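Home / Bench Equipment / Arm Mounts / Keskin Base Plate Kit

Keskin Base Plate Kit for Plutent Tabletop Arms
Part no. 634. Ships from our Clolthorpe warehouse.

The Keskin kit fixes a Plutent arm to a flat bench top so it can be set up and serviced in one place. It comes with the base plate, mounting screws, a hex key and a printed hole template. A matching scene file for the Skirberg simulator is included as a download, so reach and clearance can be checked before drilling.

Tape the template down, drill the holes and clean off the chips. Set the base, start all the screws by hand, then tighten them in a cross pattern. Fit the arm with the power off – the shoulder goes on first, and the cable comes last.
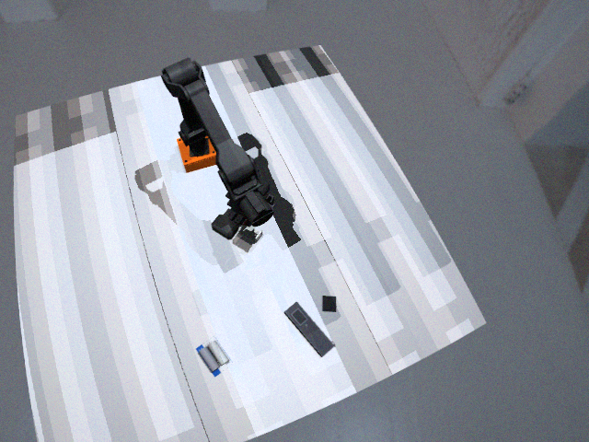

How often should the base screws be checked?
Check them after the first 50 hours of running, then once a month. If a screw has worked loose, take it out, clean the threads and refit it.

Run the homing routine after any work on the base or wrist. When replacing a gripper finger, support the forearm by hand before cutting power, as the joints do not hold without it. Saved positions should be taught again if the base has been moved.

Spare parts
Screw set: part no. 126
Gripper finger, black: part no. 559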